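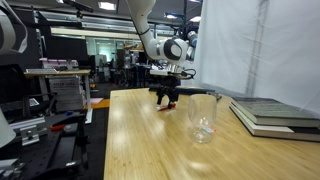
Grasp success drops when a clear glass is on the table: is it my method or my data?

Posted by havlíček_arm, December 20, 2022

Hello all. I try to repeat the result from the Letex paper on picking small objects among clutter. On my table there is one arm with a two-finger gripper, and the target is a slim red and white object that lies flat. Near it I put a clear drinking glass, and to the side two hardcover books, one on the other. The policy was trained on scenes with books and boxes only, without any glass.

In trials without the glass I have 87 percent success. With the glass added, and all other things the same, I get much less. The arm goes down to the correct place in many trials, but then the fingers close too early, above the object. I did 30 trials for each condition and moved the target by hand between them.

My question is in two parts. Can one glass, which does not even touch the target, explain this? And is 30 trials enough to write that the effect is real? My supervisor says yes to the second. I am not so sure.

Skileck

I had the same thing last September, so I can tell you what I checked. The depth values behind and beside clear objects are often wrong, and if your method fills the holes by smoothing, the wrong values spread to the neighbors. Then the policy believes the surface is higher than it is, and it closes early. Please save the depth map before and after filling, and compare the height at the target in both. If the height moves when you add the glass, you have your answer for part one.

Also look at the table. Mine was pale wood and had white glare from the ceiling lights, and this made holes of its own. I turned off 2 of the lights and part of the error went away.

For part two, please do not run all trials of one condition and then all of the other. Mix the order. In my case the gripper calibration moved a little during the day, and I first blamed the glass for it.

clesotano_user

just use a paper cup

Letex_reader

A paper cup will not help if the glass is the thing he wants to study.

I agree with Skileck about the order. On the number of trials: 30 is fine if the difference is big, but report the interval together with the percentage. I would add one more condition, with an opaque cup of the same size in the same position. If success stays high with the cup, the cause is transparency. If it falls also with the cup, your policy has a problem with any new object near the target, and this would be a different paper. Start with 10 trials of this to see the direction, then do the full set.

One small thing. Write the distance from glass to target for every trial. I did not do it, and I had to repeat the whole set.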